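## 4. Seating, floor and shelving

Sections 4.1 to 4.4 cover the main room at Vadidari. For the kitchen and the loading door, see the Quartey building handbook. Allow 16 minutes for the full set-up, or a little longer if the desks have been moved.

You will need:

- the soft broom and flat mop from the cleaning cupboard
- two dry cloths
- the upholstery brush (kept with the cloths, please return it there)
- a roll of red floor tape, only if step 4 of section 4.1 applies

### 4.1 Placing the armchair

1. Lift the orange cushion off the seat and put it somewhere clean. Do not leave it on the floor.
2. Lift the pink armchair by the frame under the seat. Two people should do this. Do not drag it. The legs are metal and the floor is polished, and marks on it do not come out with the mop.
3. Set the chair down near the red tape line, without standing any of its legs on the tape. Leave enough room to walk between the chair and the curved white counter.
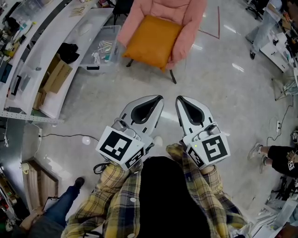

4. Check the tape at the corner where it turns. If an end has lifted, peel back the loose part, wipe the floor dry and lay a fresh piece over the old line.
5. Brush the seat and arms in one direction, front to back, and put the cushion back.

**Note:** Cables on the floor should lie flat. Where one has to cross a walkway, fit a cover strip from the bottom drawer.

**Caution:** Do not stand on the armchair to reach anything. Use the step stool.

### 4.2 Spare chairs and desks

The black folding chair may stay open beside the armchair during the day. It should be folded at closing. Office chairs belong at the desks, pushed in as far as the arms allow.

1. Open the folding chair fully and press down on the seat with your hand before anyone sits on it.
2. Turn it so that the back does not block the way to the shelving.
3. Push in the office chairs along the row of white desks. Switch off any monitor that is not in use.
4. Keep the route to the glass double door free, with a clear width for one person carrying a box.
5. Return the grey bin to its place against the wall. Empty it if it is more than half full.

The fire extinguisher must be reachable at all times. Do not hang coats on it or stack boxes in front of it.
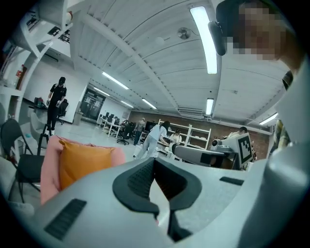

Adjoa Kpodo asked whether the folding chair could be left out overnight, as it is the first thing she opens in the morning and the hinge is stiff. It may not, because the floor is machine-mopped after closing. The stiff hinge should be treated with a drop of dry lubricant, wiped off after a minute. Report it on extension 114 if it still sticks.

### 4.3 Shelving and lights

The white metal shelving is rated for ordinary stores: boxes, cloths, hand tools. Heavy items go on the lowest level.

1. Take everything off one shelf at a time and wipe it with a damp cloth, then a dry one.
2. Put back only what has a label. Unlabelled things go in the Wuvmont crate for a week.
3. Keep tall items back from the front edge so that they cannot tip into the walkway.
4. Press each shelf lightly at the corners. If it rocks, stop using it and report it.
5. Switch on the ceiling lights and wait a minute. Look along the strips from the middle of the room towards the back wall and note any that flicker or stay dark.

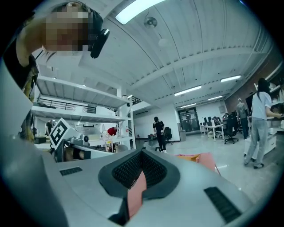

6. Write the position of a faulty light in the log by the door. Do not open the fittings yourself. Replacements come from Zornar, and the order form asks for the position as well as the type.
7. Look up at the mezzanine railing from below. Nothing should be resting on it or hung over it.

**Caution:** The shelving must not be climbed, even on the lowest level.

### 4.4 The counter

Small tools and electronics collect on the long white counter during the day. Sort them at closing.

1. Unplug anything that is charging and coil its cable loosely.
2. Group tools together at one end and electronics at the other.
3. Wipe the free part of the counter with a dry cloth. No spray near the electronics.
4. Pick up small objects from the floor alongside before mopping.

The mop solution is made up at one capful to a bucket. Change the pads when they turn grey, and leave the used ones in the net bag on the cupboard door.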